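Tips for recording can-restocking demos

I've been keeping these on a scrap of card by the bench since May, so I may as well type them up. We're on episode 436 of the Kollura set and I've made most of the mistakes already.

Pick one starting layout and stick with it for a batch. Mixed drinks in the lanes are fine - good, even - but jot down which went where.

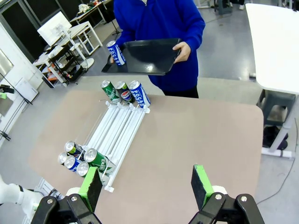
Rack on the table, next can on the tray.

Agree on a signal before anyone moves. Ours is a tap on the table, and it saved us loads of muddled starts on Tuesday! Hold the tray level, keep your elbows in, and don't lean over the rack to see better (I still do it). 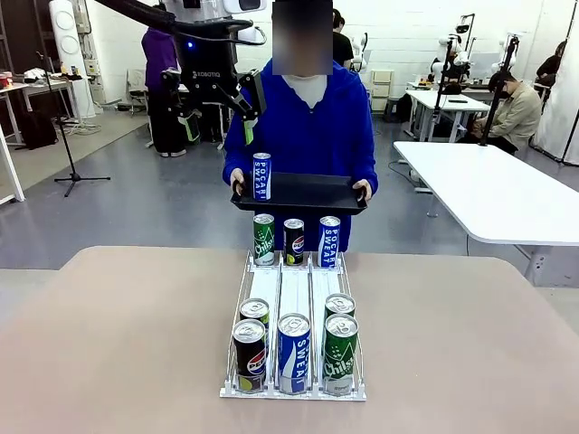 If a grasp goes wrong, let the episode finish and label it as a miss. We binned 14 early on and I'd love to have them back.

Labels need more thought than I gave them. I started with "front" and "back", then couldn't remember whose front I meant. Now I write the lane and the row, so the Pepsi in the back row is "middle, back" and I can find it again weeks later.

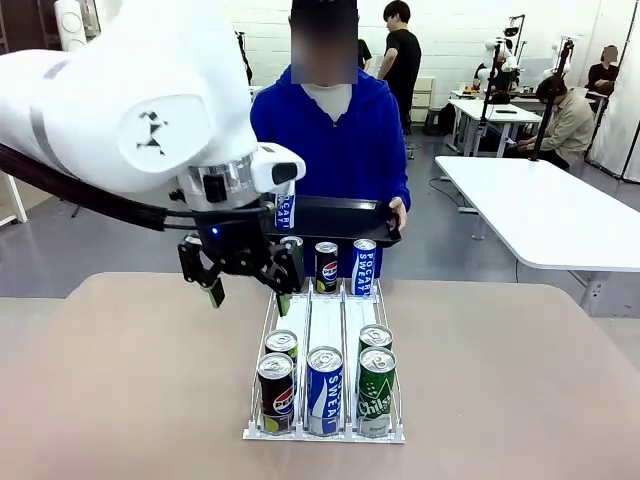 Back up before lunch - the Prutside drive fills up quicker than you'd think. I name folders by batch, then drink, then lane. With a can waiting upright on the tray like that, I put "tray" at the end of the name as well, and the sorting script picks it up.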